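In Defense of the Filthy Door Panel

I have a theory about cars, and my sister is tired of hearing it, so now it's your turn. You can tell more about how a car is lived in from the inside of its doors than from anything a seller will ever say to you. Seats get covers. Floors get mats. The dashboard gets wiped every time somebody sits at a long red light with a napkin in reach. But the door? People touch it every time they get in or out and never look at it once.

I got started on this when I bought my current car, a secondhand sedan, from a lot out in Lurnavdale. I was being very grown up about it. I had a checklist from the library (printed, on paper, with boxes) and I went around tapping tires and squinting at the oil as if I knew what good oil looked like. The salesman was lovely. He told me the car had been detailed inside and out. And it did smell wonderful, like a fake pine tree had been ground up and fed to the vents. Then I pulled the back door shut and my fingers came away with something on them. Gummy bear, I think, or it had been a gummy bear under a previous president.

I bought the car anyway. I did get 195 dollars off for the gummy bear, plus a wiper blade that didn't match its partner, and I'm still proud of that.

Anyway, ever since then I look at doors. I look at them in my friends' cars and in hired cars, and I looked at one in the limo at my cousin's wedding, which had a nickel and half a mint in it. I've come around to thinking that the inside of a car door is one of the hardest-working surfaces any of us own and that we treat it terribly. Think about what it's asked to do. It has to be a wall and a shelf and an elbow rest. It holds the window buttons and the handle, and usually a speaker, and a bottle if you're lucky, and then it's supposed to swing out into the rain several times a day and come back in looking nice. My kitchen counter doesn't do that much, and I clean my kitchen counter every night!

Here I have to bring in Kulsoom Warraich, because she'd be annoyed if I took credit for her methods. Kulsoom and I shared a ride to work for 7 years, out to Evdale and back, in whichever of our two cars was feeling better that morning. Hers was always the nicer one to ride in and for a long time I couldn't work out why. It was older than mine. It had more miles. It made a noise going uphill that we both agreed not to discuss. Then one March morning I got in early while she was still hunting for her keys, and I found the brush.

It was a paintbrush. A plain one-inch paintbrush, the soft kind, sitting in the door bin with its bristles up like a little bouquet. She used it at stoplights when I was driving, and in the parking lot when I was late (I was often late). Brush, brush, brush, around the handle, along the seam where the armrest meets the panel, into the gap around the buttons. She had never bought a single product for the inside of that car. Meanwhile I had a whole shoebox of sprays in my trunk, all of them half used, and one of them had leaked on the others.

I do have opinions about the sprays. The shiny ones are a mistake. They make a dark door look wet for an afternoon, and then every bit of fluff in the county comes and sits on it. Your elbow slides around. I put one on my steering wheel once, years ago, and I'd like to apologize to everyone who was on the road with me. If the plastic was made flat and dull, let it be flat and dull. A damp cloth, wrung out hard, then a dry one. I'll allow a drop of dish soap for gummy bears.

The other thing I feel strongly about is who we blame. We act like a grubby door is a failing of character, when half the time the thing was designed by somebody who has never met dust. Why is there so much gray in there to begin with? I went with Kulsoom to look at cars at the Torevgate lot last year and we walked past 16 of them with the doors open. Almost every door was some kind of charcoal. I understand the reasoning, I guess, dark hides dirt. Dark hides mud and coffee and shoe polish. It doesn't hide anything pale, and most of what floats around inside a car is pale! Lint, crumbs, skin (sorry), whatever comes off a tissue when you pull it out of the box.

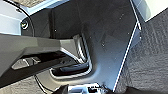 Dust on a door panel is a matter of angles, and you can clean one happily for months without seeing what you've missed until you get down low and look at it sideways. Get close to a big dark matte panel and there are the little white specks, scattered all over the top and the middle like somebody shook out a flour sack, and they might be dust and they might be flecks catching the light, and you won't know till you've wiped. Now look at the pocket where the pull handle sits, with that bright silver trim curling around it. Somebody decided that a glossy black handle inside a glossy silver U was the thing to put exactly where everyone's fingers go. It's handsome, I'll give them that. The silver even shows up as a faint reflection in the black. But it's the part that gets grabbed most, and it's shiny, and it's in a hole! Give me a paintbrush for the hole and a cloth for the handle and give me a word with the designer.

The switches are their own sorrow. Anything with a thin outline around it is going to collect a thin outline of grime, and I've gone around mine with a toothpick more times than I want to admit. Go dry there. Please don't squirt anything at a switch. My neighbor Olteanu did, with great confidence, and his rear window stayed down through an entire weekend of rain with a trash bag taped over it.

So what am I arguing for? A bit of attention, I suppose. I'm never going to be a person who details her car. I've seen those videos and the people in them own 24 kinds of towel. I only mean the few minutes when you're parked and waiting for someone anyway, at school or outside the dentist, and you'd otherwise be looking at your phone. Open the door, let the light in along it, and run a soft brush from the top down. Do the armrest, do the pocket, do the back doors too, especially if children have been anywhere near them.

Kulsoom has moved offices and we don't share the ride anymore, and I miss it more than I expected to, hill noise and all. She gave me the brush when she left. It lives in my driver's door now, bristles up, next to a parking stub I keep meaning to throw out.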